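# Plumow 소개

Plumow는 암 환자와 그 가족의 일상을 돕는 작은 비영리 단체입니다. 사무실은 Farnimdale에 있고, Villanueva에 두 번째 상담실이 있습니다. 저희는 병원이 아니므로 진단이나 치료를 하지 않습니다. 그 대신에 치료를 받는 동안 생기는 여러 가지 생활 문제를 같이 의논합니다. 예를 들면 병원까지 가는 교통, 직장에 제출하는 서류, 아이를 맡길 곳, 식사 준비 같은 문제입니다.

처음에는 환자 가족 몇 사람이 서로 전화번호를 나누는 모임이었습니다. 밤에 걱정이 되어도 전화할 곳이 없었던 경험이 모두에게 있었습니다. 그 모임이 조금씩 커져서 상담 전화가 되었고, 나중에 정식 단체로 등록했습니다. 지금도 상담 전화는 저희가 하는 일 중에서 가장 중요한 일입니다.

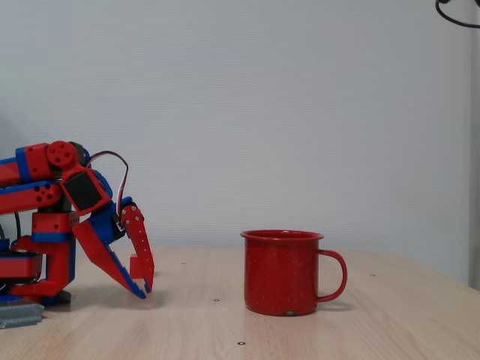 전화를 받는 상담원은 모두 교육을 마친 사람입니다. 교육에서는 말하는 방법보다 듣는 방법을 먼저 배웁니다. 전화하시는 분이 이름을 말하지 않아도 괜찮습니다. 통화 내용은 본인의 동의가 없으면 가족에게도 알려 드리지 않습니다.

## 저희가 하는 일

**상담.** 전화 상담과 방문 상담이 있습니다. 방문 상담은 한 번에 한 가족만 받습니다. 다른 가족과 대기실에서 만나는 것이 불편하신 분은 예약할 때 말씀해 주십시오. 시간을 다르게 정해 드리겠습니다.

**교통 지원.** 지난 회계연도에 저희 차량은 환자를 모시고 병원을 610번 왕복했습니다. Farnimdale의 북쪽 마을은 버스가 적어서 이 서비스를 많이 이용하십니다. 휠체어를 이용하시는 분은 미리 알려 주시면 맞는 차를 준비합니다.

**Prellow 기금.** 치료 때문에 수입이 줄어든 가정에 생활비의 일부를 드리는 기금입니다. 한 가정에 한 번 600유로까지 신청할 수 있습니다. 신청서는 두 장이고, 어려운 부분은 직원이 옆에서 같이 작성해 드립니다. 심사 결과는 우편으로 보내 드리며, 원하시면 전화로도 알려 드립니다.

**가족 모임.** 환자를 돌보는 분들을 위한 모임입니다. 환자 본인의 모임과는 따로 합니다. 돌보는 사람도 피곤하고 화가 날 때가 있는데, 환자 앞에서는 그런 말을 하기 어렵기 때문입니다. 사별하신 분도 계속 나오실 수 있습니다.
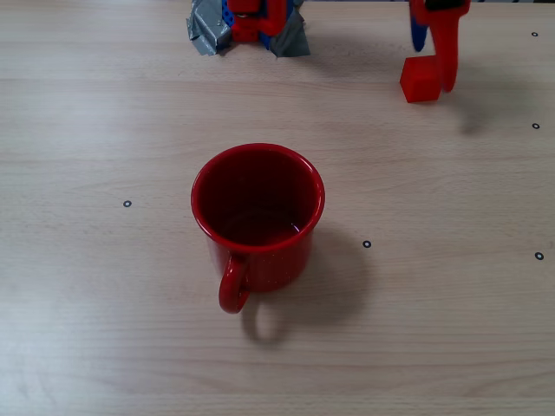 **상담을 받으려면 의사의 소개서가 필요합니까?**

소개서는 필요하지 않습니다. 환자 본인, 가족, 친구 누구든지 직접 전화하시거나 사무실에 오시면 됩니다. 다만 Prellow 기금을 신청하실 때에는 치료 중이라는 것을 확인할 수 있는 병원 서류를 한 장 받고 있습니다.

## 운영과 재정

저희 수입의 대부분은 개인 후원금입니다. 작년에 후원해 주신 분은 모두 3557명이고, 그중에는 매달 적은 금액을 보내 주시는 분이 많습니다. 그 외에 Farnimdale 지역의 회사들이 행사를 열어서 모금해 주십니다. 회사에서 모금을 시작하기 전에 먼저 저희에게 연락을 주시면 모금함과 안내 책자를 보내 드립니다. 후원하신 분의 주소와 연락처는 다른 기관에 전달하지 않습니다.

올해 4월에 Villanueva 상담실의 운영 시간을 늘렸습니다. 전에는 오전에만 열었는데, 일을 하시는 가족에게서 저녁에도 열어 달라는 요청을 많이 받았습니다. 현재는 일주일에 이틀 저녁에도 상담을 합니다.
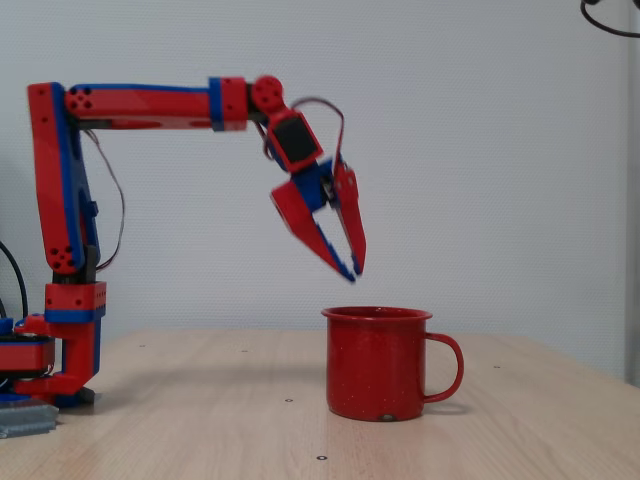 처음 방문하시는 분은 무엇을 준비해야 하는지 자주 물어보십니다. 특별한 준비는 필요 없습니다. 복용하시는 약의 이름과 궁금한 것을 종이에 적어 오시면 이야기하기가 조금 편합니다. 상담은 책상을 사이에 두고 딱딱하게 하지 않고, 차를 드시면서 천천히 합니다. 밝은색 나무 탁자에 빨간 법랑 머그잔 하나 놓여 있는 정도의 편안한 자리를 생각하시면 됩니다. 말씀을 하시다가 힘드시면 쉬어도 되고, 그날은 그냥 앉아 계시다가 가셔도 됩니다.

## 함께 일하고 싶으신 분께

전화 상담, 운전, 사무 업무를 도와주실 분을 항상 찾고 있습니다. 암에 대한 지식이 없어도 신청하실 수 있습니다. 가까운 가족을 잃으신 지 얼마 되지 않은 분께는 조금 기다리신 다음에 시작하시기를 부탁드립니다. 운전을 맡으실 분은 면허증 사본을 함께 보내 주십시오. 신청서는 Farnimdale 사무실과 Villanueva 상담실에서 받을 수 있습니다.

이 페이지의 마지막 수정일: 2018년 6월 19일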